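보도자료 > 음악·음반 > 매장 소식
11월 배포 | 글 에일린 하비에르(Aileen Javier), 타크사이드 레코드 홍보 담당

타크사이드 레코드, 중고 LP 3,258장 한꺼번에 푼다… 서언몬트 매장 재개장

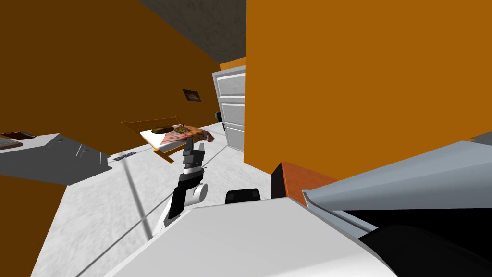

로널드 리베라는 이 소식을 듣자마자 예전 서언몬트 매장에서 산 7인치 싱글들을 상자째 꺼내 다시 들었다며, 계산대 옆 할인 상자가 돌아온다는 것만으로도 첫날 줄을 설 이유가 충분하다고 전해 왔다. 그는 비를 맞아 한쪽이 우글우글해진 재킷까지 아직 버리지 못하고 있다고 한다.

타크사이드 레코드가 11월 서언몬트 매장의 문을 다시 연다. 재개장과 함께 선보이는 중고 LP는 모두 3,258장이다. 매장이 쉬는 동안 매입팀이 한 장씩 세척하고 시청하며 등급을 매긴 음반들로, 개점 당일 오전 10시부터 전량을 매장에 내놓는다. 온라인 선판매나 예약은 받지 않는다. 직접 와서 손으로 넘기며 고르는 재미를 모두가 똑같이 누렸으면 하는 마음이다!

물량의 상당 부분은 한 수집가가 평생 모은 '응우옌 컬렉션'에서 나왔다. 소울과 재즈, 보사노바가 중심이고 뒤쪽 칸으로 가면 70년대 포크와 영화음악, 지역 방송국에서 쓰던 효과음 음반까지 섞여 있다. 음반마다 속지에 연필로 구입처와 구입한 달이 적혀 있는데, 매입팀은 이 메모를 지우지 않고 그대로 두기로 했다. 세척을 하다 말고 다들 메모를 돌려 읽느라 작업이 꽤 늦어졌다는 점도 솔직히 밝혀 둔다.

이 컬렉션 가운데 57장은 초반 프레스다. 유리 진열장에 넣어 두지 않고 계산대 맞은편 벽 쪽 칸에 따로 모아 두며, 원하는 손님은 매장 턴테이블에서 한 면을 끝까지 들어 볼 수 있다. 청음은 한 사람당 한 번에 20분까지다. 줄이 없으면 더 들어도 된다. 바늘은 매장 직원이 올려 드린다.

오랜 단골들이 가장 많이 물어본 것은 역시 할인 상자였다. 돌아온다. 재킷이 상했거나 잔흠집이 있는 음반을 모은 이 상자는 예전처럼 바닥 가까운 칸에 자리하고, 등급표 대신 직원이 직접 쓴 쪽지가 붙는다. "B면 두 번째 곡에서 한 번 튑니다, 그래도 좋습니다" 같은 식이다. 영업 마감 무렵에 새 음반을 채워 넣는 관행도 이어 간다(퇴근길에 들르는 분들을 위해서다).

재개장에 맞춰 독립 레이블 라키섹의 7인치 싱글 2종도 매장에서 처음 판매한다. 서언몬트에서 활동하는 밴드들이 참여했고, 두 장 모두 A면은 신곡, B면은 공연 실황으로 꾸몄다. 재개장 첫날 오후 4시에는 참여 밴드들이 매장 안쪽에서 짧은 연주를 들려준다. 입장료는 없고, 앰프 소리가 커지는 동안 청음 서비스는 잠시 쉰다.

쇼핑백 이야기도 빠뜨릴 수 없다. 매장 문을 닫은 뒤로도 타크사이드의 초록색 비닐 쇼핑백을 아직 갖고 있다는 연락이 끊이지 않았다. 카세트테이프를 담아 다락에 올려 둔 분도, 손잡이를 테이프로 감아 가며 지금까지 들고 다닌 분도 있었다. 읽을 때마다 정말 반갑고 즐거웠다. 새 쇼핑백은 같은 글씨체를 쓰되 두꺼운 종이로 만들었고 12인치 음반이 넉넉히 들어간다. 옛 쇼핑백을 들고 오는 분께는 할인 상자에서 고른 음반 한 장을 드린다. 상태는 따지지 않는다.

매입 상담은 재개장 다음 주부터 다시 시작한다. 음반은 상자에 세워서 가져오는 편이 좋고, 양이 많으면 미리 매장에 알려 주면 방문 상담도 가능하다. 클래식 박스 세트와 SP 음반은 이번 시즌에는 매입하지 않는다. 카세트테이프는 개봉하지 않은 것만 받는다.

영업시간은 오전 11시부터 오후 8시까지이며, 재개장 첫날만 한 시간 일찍 문을 연다. 매장 앞 도로는 주차가 어려우니 대중교통을 이용해 주시기 바란다. 응우옌 컬렉션의 전체 목록은 만들지 않았다. 특정 음반이 있는지는 매장에 전화로 물어보면 직원이 칸을 뒤져 확인해 드린다.

취재 문의: 타크사이드 레코드 홍보 담당 에일린 하비에르

최종 수정: 11월, 오전 9시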